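Pre-Show Inspection: Goseo and Tang Fan Meeting, Vandier Hall
Walk-through completed April 19, 2024, doors at 4 p.m. 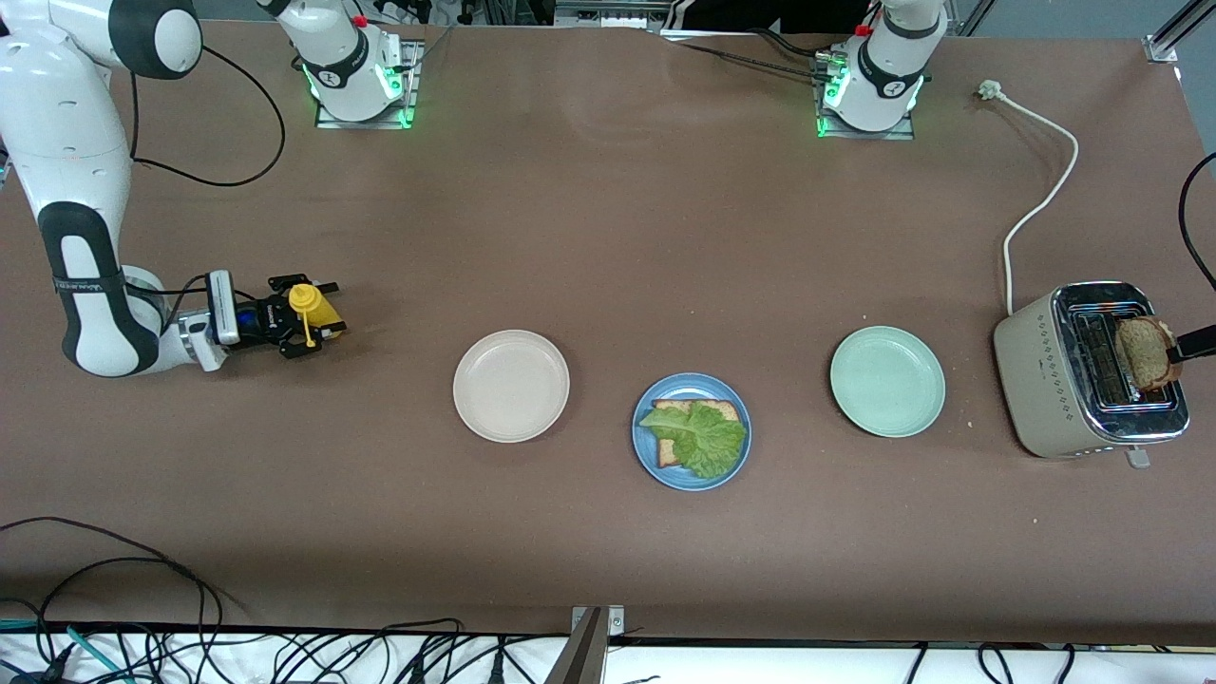
Inspector: Divina Ocampo
Present for the hall: Dehua Cui
Present for the promoter: Upendo Muli
Seated capacity: 900

Items are marked OK, FIX (must be done before doors) or NOTE (can wait). Comments are mine unless initialed.

1. ENTRANCES AND LOBBY

1.1 Front doors open fully and stay open on their own: OK

1.2 Exit signs lit over all lobby doors: OK

1.3 Merchandise line kept out of the exit path: FIX
The line for light sticks and photo cards was roped straight across the left exit. Asked for it to be turned along the box office wall. At the February show the same line backed up to the street doors, so please do not let it drift once the crowd arrives.

1.4 Flower stands and fan wreaths secured: FIX
The tall wreath from the Jitville fan club leans when the doors open. Move it off the door side and tie it to the rail. Easels for the smaller ones are fine.

1.5 Floor mats flat, edges taped: OK

2. SEATING AREA

2.1 Aisles clear to full width: OK

2.2 Row and seat numbers readable: NOTE
Row K is missing a plate. Ushers know.

2.3 Loose chairs on the floor linked together: FIX
The front block was set out in singles. Fans stand up and push forward when the artists come down for the high-touch portion. Chairs have to be clipped in their rows.
DC: Clips are in the storage room, crew will do it after sound check.

2.4 Wheelchair spaces open, with a companion seat for each: OK

2.5 Aisle step lights: NOTE
2 out on the balcony stairs, right side. They are not next to each other and the handrail is sound. Replace this week.

3. STAGE

3.1 Stage edge marked with white tape: OK

3.2 Stairs from stage to floor: FIX
The left set moves under weight. It needs to be bolted, or the artists use the right set only. Goseo comes down these stairs during the ballad with the house lights low, so I am not willing to leave it as a note.
UM: We will use the right set for both of them. Told the stage manager.

3.3 Handheld props for the game corner checked: OK

3.4 Confetti cannons: FIX
The plan I was sent shows four. One is aimed low enough to reach the front row. Raise it or leave it out. The operator has to have a clear view of the floor before firing.

3.5 Overhead lights and speakers, safety cables attached: OK
Checked from the catwalk with the house rigger.

3.6 Cables across walking paths covered: FIX
The run to the talk segment microphones is bare behind the sofa. Cover or tape it down.

4. BACKSTAGE AND WAITING ROOMS

4.1 Corridor clear: NOTE
Costume racks were parked on both sides. One side is acceptable. Wheels locked, please.

4.2 Waiting room doors open from inside without a key: OK

4.3 Hair and makeup station, power strips: FIX
One strip was plugged into another. Each one goes to the wall. Curling irons off and unplugged at the cast call.

4.4 Fire extinguishers in place and in date: OK

4.5 Artist exit and van loading area: NOTE
Barriers are up. There should be one more guard on the street side. After the last event fans went around the block and met the van at the gate.

5. CROWD AND MEDICAL

5.1 First aid room staffed from doors to clear: OK
Xiuying Shao is the lead and has a radio.

5.2 Guards briefed on exits and meeting point: OK
Briefing done by Jianguo Duan. 14 guards on the sheet.

5.3 Water at the front barrier: OK

5.4 Evacuation announcement, recorded and live: NOTE
The recording plays in the hall but is faint in the lobby. If it is needed, make the live announcement in the lobby as well.

5.5 Photo rule announced: OK
Flash and selfie sticks are not allowed. Ushers will carry signs before the opening video.

FOLLOW-UP

All FIX items have to be closed and initialed by the person responsible before doors. I will be at the box office and will walk the floor again once sound check ends. If the cannon in 3.4 has not been moved by then, it comes off the cue sheet for the night.

NOTE items go to the hall office. Dehua Cui will send me the date for the step lights and the row plate.

Received for the hall: D. Cui
Received for the promoter: U. Muli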